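Notice of Reassignment

The Office of Tidal Records at Falside informs all residents of the lower parish that the sea will no longer be received at the south window. Persons wishing to lodge a complaint against the tide should apply in writing to the Solheim annex, room 298. Room 297 remains closed.

The Office recognizes that this change will cause distress. Complaints against the tide have been heard at Falside for 20 years, and many families have come to rely on the hearing. The procedure will not be altered. The complainant will state the loss. The clerk will read the loss back. The tide will be given until the following high water to reply.

Residents are reminded that the tide has replied on 2 occasions. The first reply was a boot, which was returned to the widow who had asked for it. The second was received in January and has not been classified. It is held in room 297.

Complainants at the annex will be seated at a table. They are asked to place both hands on it while the loss is being read.
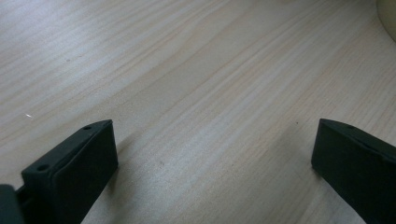

Wood grain on a pale tabletop.

The Office has been asked whether the lines in the table move. An inspector was sent from Lelbridge and sat with it for one night. The report states that the table is sound, that it was built to the standard pattern, and that the inspector wishes to be transferred inland. The transfer has been granted.

The clerk of the south window has declined the new post. The clerk's letter, entered in the record at the clerk's request, states that a voice has been reading the losses aloud in room 297 after hours, in the correct order and without error, and that it has lately begun on losses which no resident has lodged. The clerk's own name was among them.

The window will be bricked up at low water on 5/23/24. Residents should collect any outstanding replies before that time.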